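Wendow Crêpepfanne 26 cm, Gusseisen

Flache Pfanne mit niedrigem Rand für Crêpes, Galettes und dünne Pfannkuchen. Der Rand steigt nur 15 mm an, so kommt man mit dem Wender von jeder Seite unter den Teig. Geeignet für Gas, Elektro, Ceran und Induktion, ebenso für den Backofen bis 300 °C.

Die Pfanne wird eingebrannt geliefert und kann nach kurzem Ausspülen mit warmem Wasser benutzt werden. Die ersten Crêpes kleben manchmal noch etwas. Mit jedem Gebrauch wird die Patina dichter.
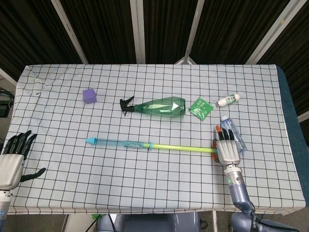

Tisch mit kariertem Tuch, weiß mit schwarzem Gitter

Lieferumfang
Pfanne, Teigverteiler aus Buche, Pflegeanleitung. Der Wender Jidlow ist separat erhältlich.

Gewicht und Griff
Mit fast 2 kg ist die Pfanne kein Leichtgewicht -- zum Hochwerfen eignet sie sich nur bedingt. Der Griff ist mitgegossen und wird heiß, bitte einen Topflappen oder die Griffhülle von Kjærgaard verwenden.

Anwendung
Pfanne auf mittlerer Stufe langsam aufheizen, dünn mit Butterschmalz oder Öl auswischen, Teig in die Mitte geben und verteilen. Wenden, sobald sich der Rand löst. Auf Induktion nicht mit der Boost-Stufe beginnen, das Material kann sich sonst verziehen.

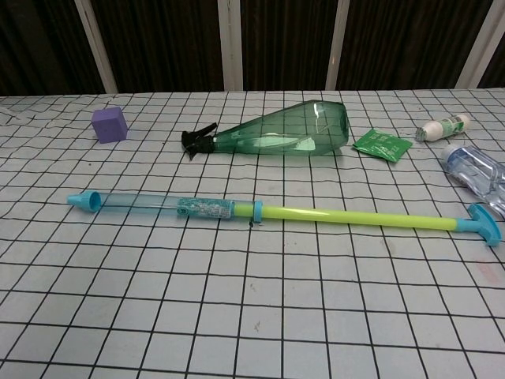 Reinigung
Nach dem Abkühlen mit heißem Wasser und Bürste säubern, sofort abtrocknen und hauchdünn einölen. Nicht in die Spülmaschine geben. Flugrost lässt sich mit feiner Stahlwolle entfernen, danach die Stelle neu einbrennen.

Varianten
Dieselbe Form gibt es als Brerkholm aus Stahlblech. Sie ist leichter und heizt schneller auf, hält die Wärme aber kürzer. Deckel sind für beide Ausführungen nicht vorgesehen.

Versand innerhalb Deutschlands. Ersatz für den Teigverteiler kann einzeln nachbestellt werden.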